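JavaScript 数组 sort() 排数字结果不对，另外排序后原数组也变了

Ľudovít Kolář 发布于 前端与脚本

我在做一个小的库存页面，后端是 Keltgate 的接口，返回一个 JSON 数组，每一项有 name、qty、updated 三个字段。页面上要按数量从小到大显示，所以我想先把数量单独取出来看看对不对：

const qty = items.map(item => item.qty);
qty.sort();
console.log(qty);

控制台里输出的是：

[1025, 2, 200, 3000]

我期望的是 [2, 200, 1025, 3000]。一开始我以为是接口返回了字符串，就用 typeof 查了一遍，四个都是 "number"。换了浏览器也一样，Node 里跑也一样。

第二个问题是，我在页面上放了一个“恢复默认顺序”的按钮。做法是拿到数据以后存一份：

const original = items;

然后点表头的时候执行：

items.sort((a, b) => a.name > b.name);
render(items);

点“恢复默认顺序”的时候执行 render(original)。结果按了没有反应，表格还是保持排过的样子。打印 original 出来看，顺序跟 items 完全一样。我没有在别的地方改过 original，整个文件搜过，只有赋值那一行和 render 那一行。

第三个不知道算不算问题：上面那个按 name 比较的写法，品牌名里有 Liltine、Flarnis、Baláž 这几个，还有几个小写开头的。排出来有时候像是根本没排，改成先 toLowerCase() 也没有变化。

网上搜到的说法不太一致，有人说 sort 在不同浏览器里结果不同，有人说要用 lodash。我不想为了这一个功能引一个库进来。请问正确的写法是什么？

Darius Ķēniņš 回复

三个问题分开说。

一、数字排序

sort() 不传参数的时候，会先把每个元素转成字符串，再按 UTF-16 码元逐位比较。元素本身是不是 number 类型没有影响。"1025" 的第一个字符是 "1"，"2" 的第一个字符是 "2"，所以 1025 排在 2 前面。"2" 和 "200" 第一位相同，短的在前。"3000" 最后。你看到的输出是符合规范的。

要按数值排，传一个比较函数：

qty.sort((a, b) => a - b);

从大到小就反过来：

qty.sort((a, b) => b - a);

比较函数的约定是：返回负数，a 排在 b 前面；返回正数，a 排在 b 后面；返回 0，两者视为相等，保持原来的先后。ES2019 起规范要求排序是稳定的，现在的浏览器都满足，早年的确有不稳定的实现，你搜到的“不同浏览器结果不同”多半是那时候的文章。

如果是直接排对象数组：

items.sort((a, b) => a.qty - b.qty);

注意数据里有没有 undefined、null 或者 NaN。a.qty 是 undefined 的话相减得到 NaN，NaN 会被当作 0 处理，于是这一项和谁都“相等”，整个数组的顺序就不可靠了。可以先给一个默认值：

items.sort((a, b) => (a.qty ?? 0) - (b.qty ?? 0));

默认值用 0 还是用 Infinity，看你想让缺数据的行出现在最前面还是最后面。用 Infinity 的时候小心，两项都缺的话 Infinity - Infinity 又是 NaN。虽然按 0 处理刚好也说得过去，但我一般会写成显式判断：

function byQty(a, b) {
 if (a.qty == null && b.qty == null) return 0;
 if (a.qty == null) return 1;
 if (b.qty == null) return -1;
 return a.qty - b.qty;
}

二、原数组被改了

sort() 是原地排序，它修改调用它的那个数组，返回值也是同一个数组的引用。而 const original = items 没有复制任何东西，两个变量指向同一个数组。const 只是不允许你给 original 重新赋值，数组里面的内容照样可以变。

所以要在存的时候复制一份：

const original = [...items];

或者 items.slice()，或者 Array.from(items)，三者在这里效果一样。

另一种思路是原数组永远不动，每次排序时产生新数组：

const sorted = [...items].sort(byQty);
render(sorted);

这样连 original 都可以不要，恢复的时候直接 render(items)。我推荐这种，变量少一个。

新一点的环境里有 toSorted()，它返回新数组，不改原来的：

const sorted = items.toSorted(byQty);

toSorted 是 ES2023 加的。如果你的用户里还有旧浏览器，就继续用展开加 sort 的写法。同一批加进来的还有 toReversed、toSpliced 和 with，道理相同，都不改原数组。

还要提醒一下，上面这些都是浅复制。新数组里的对象和旧数组里的是同一批，如果你写 sorted[0].qty = 5，items 里对应的那一项也会变。只是排序和显示的话不受影响。要是页面上还能编辑数量，并且想让“恢复”把数值也还原，那就需要深复制：

const original = structuredClone(items);

三、按名称排序

a.name > b.name 返回的是布尔值。true 转成 1，false 转成 0，永远不会出现负数。也就是说你的函数从来没有告诉引擎“a 应该在前面”，只会说“在后面”或者“相等”。有些旧引擎碰巧能排对，现在的 V8 基本排不对，看起来就像没动过。加 toLowerCase() 改变不了这一点，所以你试了没有区别。

字符串用 localeCompare：

items.sort((a, b) => a.name.localeCompare(b.name));

带重音符号的字母它也会处理。用大于小于号比较的时候，所有大写字母都在小写字母前面，á 这样的字符又在 z 后面，Baláž 和 Balaz 这种会被分得很开。localeCompare 按语言习惯来，Baláž 会排在 Flarnis 前面，Liltine 在后面，小写开头的也会插到该在的位置。

想忽略大小写和重音的差别，可以加选项：

a.name.localeCompare(b.name, undefined, { sensitivity: "base" });

第二个参数传 undefined 就是用浏览器当前的语言。如果页面固定是中文，写 "zh" 会让汉字按拼音排。不同语言规则不一样，比如 ž 在有些语言里是排在 z 后面的独立字母，建议明确写出你要的那一种，免得每个用户看到的顺序不同。

数据量大的时候，先建一个 Collator 再复用会快一些：

const collator = new Intl.Collator("zh", { sensitivity: "base", numeric: true });
items.sort((a, b) => collator.compare(a.name, b.name));

numeric: true 是让字符串里的数字按数值比较，"型号 2" 会排在 "型号 200" 前面。你的名称里如果带编号，这个选项用得上。我这边有个列表将近 3000 行，直接用 localeCompare 时点表头能感觉到停顿，换成 Collator 之后就没有了。行数少的话不必费这个事。

四、合在一起

点表头切换排序字段，大致可以这样写：

const comparators = {
 name: (a, b) => collator.compare(a.name, b.name),
 qty: byQty,
 updated: (a, b) => new Date(a.updated) - new Date(b.updated)
};

function show(key, desc = false) {
 if (!key) return render(items);
 const cmp = comparators[key];
 const sorted = [...items].sort(desc ? (a, b) => cmp(b, a) : cmp);
 render(sorted);
}

降序不要用 sort 之后再 reverse() 的办法，相等的项先后会被颠倒。把两个参数对调就可以。不过这样写还有一个副作用：byQty 里缺数据的行在降序时会跑到最前面。如果要求它们始终在最后，就把判断空值的部分放到 show 里，不参与对调。

恢复默认顺序的按钮绑定 show() 就行，什么参数都不传。注意别直接写成 button.addEventListener("click", show)，那样事件对象会被当成 key 传进去，comparators[key] 得到 undefined，sort 就退回到默认的字符串比较了。外面包一层箭头函数：

button.addEventListener("click", () => show());

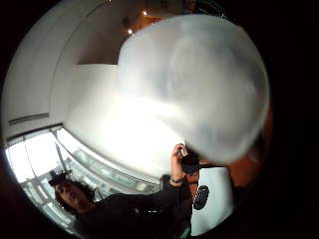
updated 那一列还要看接口给的是什么格式。如果是 ISO 格式而且时区写法统一，比如都以 Z 结尾，小数位数也一样，字符串可以直接比大小，不需要转 Date：

updated: (a, b) => a.updated < b.updated ? -1 : a.updated > b.updated ? 1 : 0

如果是“日/月/年”那种写法，new Date() 解析的结果靠不住，得自己拆开。解析失败时得到的是 Invalid Date，相减又是 NaN，跟前面说的 undefined 是同一个毛病，而且不会报错。

匿名用户 回复

用 lodash 的 orderBy 一行就行了，不会改原数组：

_.orderBy(items, ["qty"], ["asc"])

可以只引这一个函数，不用整个库。

Ľudovít Kolář 回复

谢谢两位。按第一个回答改了，数字和名称都对了，恢复按钮也能用了。我原来以为用了 const 数组就不会变，问题出在这里。

lodash 我暂时不加，这个页面没有打包步骤，脚本是直接引的。

updated 查了一下，接口给的是 ISO 格式，结尾都是 Z，所以用了直接比字符串的写法。qty 确实有几行是 null，都是还没有盘点的，现在升序时排在最后，降序时跑到最前面，跟上面说的一样。我把判断空值那段挪到 show 里了：

const cmpDir = desc ? (a, b) => cmp(b, a) : cmp;
const sorted = [...items].sort((a, b) => {
 if (a[key] == null && b[key] == null) return 0;
 if (a[key] == null) return 1;
 if (b[key] == null) return -1;
 return cmpDir(a, b);
});

这样 byQty 里就只剩 a.qty - b.qty 了，三列都能共用。两个方向都试过，没有盘点的行一直在表格底部。

Darius Ķēniņš 回复

这样写可以。要留意 == null 只能判断 null 和 undefined，空字符串不算。如果 name 有可能是空字符串，它会排在最前面，需要的话再加一个判断。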